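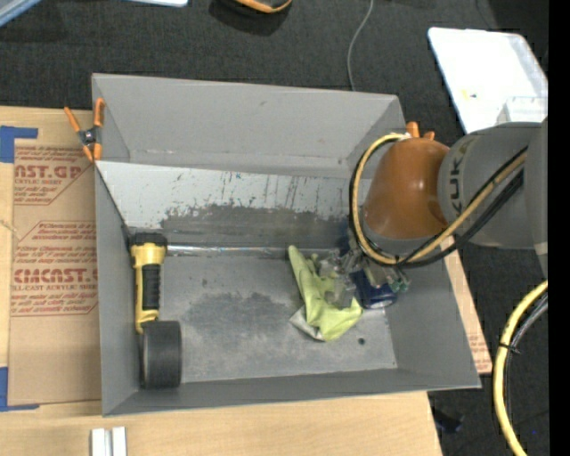

August 2025. Glue notes, batch 4, Fladow bench. The hide glue has gone off again, and I would like it on record that I followed my own instructions this time. Soaked overnight, warmed slowly, stirred with the clean stick. It still smells like a barn with regrets. Henrik Hellwig came by, lifted the lid, put the lid back and left without speaking, so I have his review. I went through the gray bin for the tape to label the jar. The roll was down in the corner by the yellow and black tool, on a floor with a big dark stain on it that I'm not accusing any particular glue of.

Recipe as mixed: 20 g dry pearl glue, water to cover, topped up once. The pearls came from the Grimex sack, the one that was opened in February and closed with a clothespin. I suspect the clothespin. Next batch comes from the new sack or I give up and buy the bottle.

Test joints: maple to maple, rubbed, no clamps. One let go when I picked it up by the wrong end. The others held well enough that I lost interest in breaking them. Spruce to maple is still curing on the windowsill and is not to be used as a coaster, Sepp.

Pot temperature wandered. The Estar warmer has a dial marked from "low" to a worn spot, and the worn spot is where everyone sets it. The thermometer read 201 F when I checked after lunch. Far too hot, and probably the whole story, but I'd like to blame the sack a little longer.

Things to try:
Lower setting, and write the number on the warmer once we know what the number is.
Smaller pot. Reheating the same glue all week does it no good, and does us none either.
A pinch of salt for open time. Henrik says urea. We have salt.

Sanded the failed joint back to 300 grit for a second attempt, then remembered that rubbed joints don't care for that and planed it instead. Shavings were very nice. Best result of the day.

Left the jar outside the back door with the lid on. Whoever moves it, keep it upright.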